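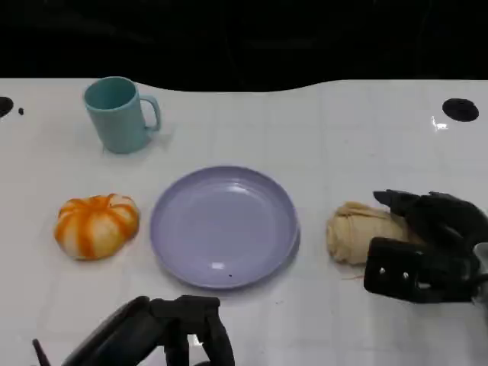 Zunix releases Prunideo 2 with shared planner for two-arm cells

Tuesday, February 6, 2024

Zunix has released version 2 of Prunideo, its control and planning package for two-arm tabletop manipulation. The update replaces the separate planners used for the left and right arms with a single process that schedules both, and moves object segmentation into the same runtime.

In the previous version each arm requested a path on its own and a supervisor rejected any pair that came too close. Rejected pairs were replanned from scratch, and in crowded layouts an arm could stand idle through several attempts. The new planner treats the two arms as one system and keeps a common record of the space each will occupy. Zunix gives the planning time for a two-arm move as 70 milliseconds on its reference computer, excluding perception.

The perception side has been reworked for mixed sets of rigid and soft items. Mugs and plates are fitted to simple shape models, and the planner picks a grasp from the handle or rim where one is found. Cloth is handled separately. The software makes no attempt to fit a model to it and instead looks for folds that stand high enough above the table for the fingers to close on. If none is found, the item is skipped and flagged in the log.

Glossy work surfaces were a known problem in earlier builds, where bright reflections could be segmented as small objects. Version 2 compares successive views from the head camera and discards any patch that shifts with the viewpoint in a way a solid object would not. The same filter is applied to highlights on glazed or polished items. It can be switched off for matt tables, which saves a little processing time.

Testing was carried out at the Crenshaw site between October and the end of January. The regression suite now holds 1460 recorded layouts, of which 1050 include at least one soft item. Every build is replayed against the full suite before it goes to hardware, and layouts that fail on hardware are added to it.

The gripper interface has changed. Finger positions and motor current are now published in one message with a single timestamp, and drivers written for the old interface will need to be recompiled. A conversion script is included for recorded logs. Configuration files from version 1 are read without changes, apart from the per-arm speed limits, which must be entered again in the shared planner section.

Harnska, the viewer used to step through planned motions, has been updated to match and can now show both arms on one timeline. Older copies of Harnska will not open version 2 logs.

Prunideo 2 is available to existing licence holders from the Zunix download page. Fixes for version 1 will continue until October.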